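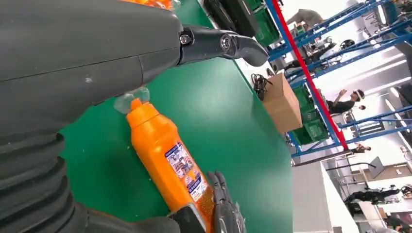

Ticket 1686: Hestcombe booking page shows the wrong pickup time
Status: waiting on customer

Hello Raimonds,

Thank you so much for your patience, and for the lovely long note you sent with the details (it saved me a fair bit of digging!). I'm sorry your members keep turning up an hour early for their orders. I can imagine the car park gets a bit lively.

I've gone through the Ultum calendar settings with a fine-tooth comb. Your account is set to Adelaide time, as it should be, but the pickup list was copied over from your old Petek login and it kept the Brisbane setting. I've changed it at our end and made a test booking, number 717, which came through with the right time on the page. The confirmation email still had the old one, so I cleared the saved template and tried again, and the second email was fine.

Bookings made before the change won't fix themselves, I'm afraid. There are 20 of them. Could you open each one, press Save without changing anything, and let me know if any stay stubborn? Please leave the colour labels as they are for now.

I'll keep this ticket open until January in case anything else pops up.

Warm regards,
Skomau Support

Reply from Raimonds Jaunzems:
Did the lot over a cuppa. Two still show the old time, both under Saturday collections. Shall I delete them?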